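Season notes, 16 July 2026

The Hivis basketball club has confirmed its playing arrangements for the coming season. The first team remains in the regional second division, having finished the last campaign with 10 wins and 2591 points scored. Five players have signed new terms. The centre who joined from Gilus two seasons ago has left for Zundano on a one-year contract.

The captain has now made 283 appearances in all competitions and stays on as playing assistant. It is my view that the squad still lacks a second point guard, and the club has stated that it is in talks with one.

Pre-season training

Sessions resume in August. Players are asked to attend in running shoes for the opening week, which is given over to road work. 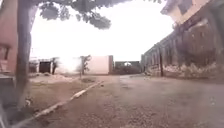 Friendly fixtures

Bùi at home, then Gilus away. Tip-off times are to be confirmed by both clubs.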